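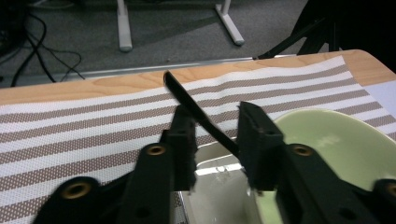 Table service and dining room care - Unit 3 handout
Tutor: Hauwa Jibrin
January 28, 2018

Laying and clearing, part two. Read before the practical. Part one (linen, folding) was the November handout, ask Rangi Sheehan if you lost yours, he has the spare copies.

1. Mats or cloths

Cloth - softer, quieter, hides a bad table. Needs washing and ironing every time. Mats - quicker, show the wood, wipe down between covers. Most small places now use mats at lunch and cloths in the evening, or mats all day.

Woven mats. Usually a plastic-coated yarn, sometimes cotton or paper yarn. Find out which before you wet it!! Paper yarn swells and never goes flat again. Coated yarn takes a damp cloth and a drop of washing-up liquid.

Striped mats - the stripes must run the same way at every place. Decide at the first place (normally stripes parallel to the table edge) and keep to it. One mat turned the wrong way shows from the door.

Position: long side of mat to table edge, a thumb's width in. Not hanging over. On a table with rounded corners don't line up to the corner, line up to the straight part of the edge and work from there. Lots of you got this wrong last time, the mats drifted round with the curve.

2. Bare wood

Light wood marks easily. Red wine, beetroot, turmeric, tea. Blot first, then wipe with the grain. Warm water, well wrung cloth, then a dry one straight after. No scourers. No bleach. No polish on eating tables before service, it smells and it gets on sleeves.

Hot dishes always on a mat or stand. White rings = heat or damp in the finish. Tell whoever is in charge, don't rub at it.

Ostonell oil for the training room tables, twice a year, done by staff only.

3. Chopsticks and slim cutlery

Bukola Okeke's Jimamico menu (the noodle lunch) needs these so everybody has to know it.

- Pairs matched before they go out. Same length, same colour, same finish. A mixed pair goes back in the tray.
- Carry by the thick end or on a lined tray. Never touch the tips.
- Lay on the rest, tips to the left, parallel to the table edge, between guest and bowl. Some houses lay them upright at the right like a knife. Follow the house.
- No rests? Folded napkin will do. Tips don't go on bare wood.
- Never stand them upright in rice. Don't leave them crossed.
- Spoon always offered as well. Don't make the guest ask.

Matt black ones look smart but show every finger mark and every bit of starch. Wash by hand, soak 2 minutes at most, dry straight away and check along the whole length against the light. If the coating is chipped - bin, both of the pair.

4. Bowls and small dishes

Pale dishes show grey lines from metal cutlery. That's metal left behind, not a crack. Paste cleaner, soft cloth, rinse well. Run a finger round the rim for chips (carefuly). Chipped ones come out of use the same day, write them in the breakages book.

Bowl sits in the middle of the mat, not pushed to the far edge. Side dish top left. Glass top right.

5. Clearing

Order: serving dishes, then bowls, then side dishes, then sticks and spoons, glasses last. Clear from the right where you can get to it. Don't reach across a guest, go round.

Sticks go in the bowl to carry if the bowl is empty. If there is broth left carry them seperately or they slide out on the turn. Don't stack more than 3 bowls until Chibuzor Akinola has signed your carrying sheet.

Mats last of all. Lift, don't drag - crumbs scratch. Shake over the bin, wipe both sides, stand on edge to dry. Stack flat only when fully dry or the weave holds the smell. Wipe the wood where the mat was, stuff always gets through the weave.

6. For the practical

Room set for 36 covers. Working in pairs. Bring apron, clean cloth, pen. Store cupboard code is 581, please lock it after you.

Marked on: straight lines, clean tips, stripes matching, time.

Iker Calvo is covering the second group. Same handout, same marks.

Reading: the Afolabi booklet, section on mats and runners only. The Flovine care sheet is pinned up by the sink.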